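Skolero Room Assistant – Set-up and Care Guide
Section 9: Parking the arm and looking after its cable at the bedside

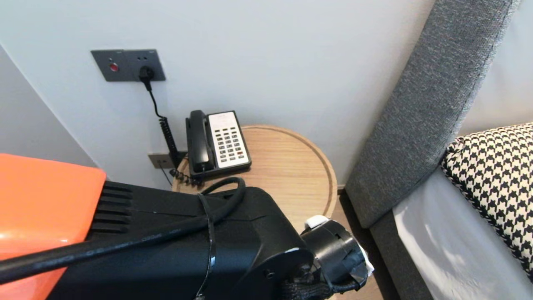 Before you begin

Welcome back! If you've worked through Section 8 you'll have the base standing beside the bed and the arm powered but idle, and we can get on to the bedside table, where most of our callers at Flornwood come unstuck the first time. Set aside a good 10 minutes, and do it in daylight if you can, as black cables are hard to tell apart once the curtains are drawn.

You'll want the Zulu hand controller, fully charged, a soft dry cloth and a spare cable strap from the Cliditz fittings pack.

Setting the parked position

1. Set the Zulu controller to Slow and leave it there for the whole section. It does feel like watching paint dry, we know, but please resist the temptation.

2. Bring the arm in low, from the side of the table away from the headboard, with the rounded end cap of the wrist pointing at the floor. The arm should pass in front of the table, so that a guest can still reach the telephone over the top of it.

3. Jog the wrist until it clears the table's raised rim by 2 fingers' width or more, then check the gap between the table and the bed frame as well. Bedding that hangs over the side should be tucked in first.

4. Press and hold Park until the controller beeps, and give the position a name you'll recognise later on.

Caution: Keep the arm's cable well clear of the telephone's coiled cord and of any power cord that runs down the wall. A snagged cord can pull the handset off its cradle, or a plug out of its outlet.

Checking the cable and strap

5. Follow the cable along the top of the arm with your fingers. A small upward loop is what you're after – enough slack for the joint to turn, and no more.

6. Tug gently on the strap that holds the cable to the black arm body. If it slides, swap it for the spare.

7. Wipe any dust from the vent fins beside the orange housing with the dry cloth. No sprays, please.

Note: Repeat steps 5 to 7 after every 200 parking moves, or whenever the room's furniture has been shifted.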